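The puddle at the bottom of Lunde Street

I have been mad about a puddle for most of this year. It sits at the low corner of the new Kiltholm parking lot, right where the sidewalk dips to meet the crossing, and every time we get a decent rain it spreads out until you have to walk in the road to get around it. I've ruined a pair of shoes in it. I've watched a guy on a cargo bike think about it, and then turn back.

So when the city put the phase two drainage plan out for comment in March, I did something I'd never done before and read the whole thing. All of it, appendices too, over a weekend and a lot of coffee (my day job is nowhere near civil engineering, so please be kind). And I came away thinking we have the wrong idea about where rain should go in this town.

The plan is a pipe plan. Bigger inlets, bigger pipe under Lunde Street, and a big concrete vault at the end so the whole lot doesn't hit the creek at once. Fine! Pipes are great. I like having a dry basement as much as anybody. But the Kiltholm lot has 414 parking spaces, and I've never seen the back rows more than half full, even the week before the holidays. All that asphalt is tipped toward one corner, and the plan just takes it as a given, like a hill or a river. Somebody drew it that way. We could draw it some other way.

What I'd like is for the back rows to come out and go to planting beds, the sunken kind, with curb cuts so the water can run in and soak down. Rain gardens, bioswales, whatever your county calls them. They aren't exotic. There's one behind the library that's been quietly doing its job for years, and most people think it's landscaping that somebody put in too low.

I talked about this with Helge Wikström, who spent his working life on storm sewers and is the most patient person I know when it comes to dumb questions. Helge is a pipe man and he thinks I'm a bit of a romantic. His problem with the beds is that they get forgotten. A pipe that's half clogged still carries water, he told me, but a bed with a skin of silt over it is a bathtub, and then you've got mosquitoes and angry emails. He's right about the silt. I went and looked at the one behind the library after we talked, and the upstream end has a crust on it you could write your name in.

But here's where we part ways. Pipes get forgotten too. They get forgotten better, if anything, being underground. When a bed fails you see it on the way to buy milk. When a pipe fails you find out from somebody's carpet.

And I really don't buy the money argument, at least the way it's been made. The plan compares the cost of building a pipe to the cost of building beds plus 15 years of looking after them. Where's the looking after for the pipe? Does it look after itself? I asked that in my comment and got a form letter thanking me for my interest in stormwater.

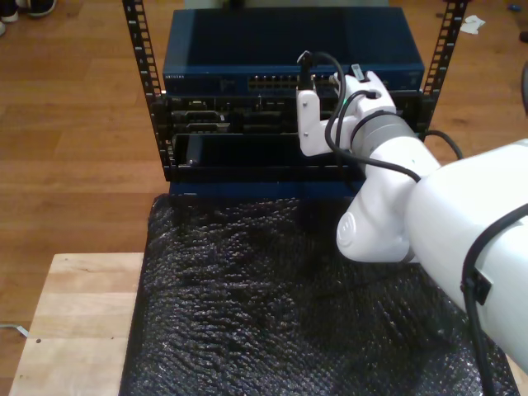

Maëlle Paquette, who lives two doors up from me and got 564 signatures on her petition about the crossing, thinks I'm making it too complicated. She just wants the water gone before school starts in the morning, and she doesn't much care how. I get that. She's pushing a stroller through it and I'm only complaining about shoes. If the choice really was a pipe next summer or a garden in ten years, I'd sign up for the pipe and shut up.

I don't think that's the choice, though. The pipe needs Lunde Street dug up from end to end, which means moving the gas line, which means years. Cutting a curb and digging out a row of parking spaces is a much smaller job. You could do the worst corner first and see how it goes through a winter. If Helge turns out to be right and it silts up, well, you've still got the pipe plan sitting in the drawer, and probably a smaller pipe would do.

The one thing I'd beg for, whichever way it goes, is a line in the budget with a name next to it. A real person at public works who goes out with a shovel in spring and again after the leaves drop - and who picks up the phone. I'd trade half the engineering drawings for that.

The council takes the plan up again this fall. I'll be there, in boots.

3 comments | 15 shares

Recent posts
Why is the creek brown again?
Street trees and the sidewalks that hate them
I tried to read the zoning map
A kind word for gravel driveways
Who salts the footbridge?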